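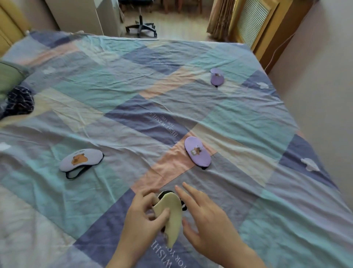
Miranda wants it on record that a sleep mask doesn't need folding at all, that hers has lived at the bottom of a backpack since September and works fine in the dark, where all masks look equally good.

Noted. We are folding them anyway.

3 October 2023, Tokbridge, the bedroom

Masks today. Pillowcases are done and I never want to discuss them again.

Working surface is the bed with the patchwork duvet, the one that says BEST WISHES FOR YOU, which I choose to take personally. It wrinkles under everything. Smoothed it twice, gave up. Sage pillow stays on the left, navy cloth next to it, still in a heap, still on my list.

Method as of this afternoon: mask in the left hand, bend it so the face curves, strap behind, right hand comes in to tuck the strap. The pale yellow-green one holds its bend if you keep hold of it. Let go and it has opinions. The black elastic is the whole problem. It loops out wherever it likes, and a folded mask with a strap hanging off it looks like something that lost a fight.

The white one with the brown cartoon face is either a capybara or a bear. Argued this for longer than the folding took. Going in the sheet as "white, brown animal." The lavender ones go in as "lavender, bear" and "lavender, other," and if Vindon wants better names they can come over and look.

Tried 12 folds in a row without stopping. The later ones were worse, which I put down to boredom. Kavelgate's instructions say to fold in half, face inward, and are silent on the subject of straps. I suspect whoever wrote them had a mask with no strap.

To do:
Strap tucked first, then fold. Compare.
Rubber band? Miranda says cheating.
Navy cloth. Fold it or stop writing it down.
Sheet is at row 707, start from there.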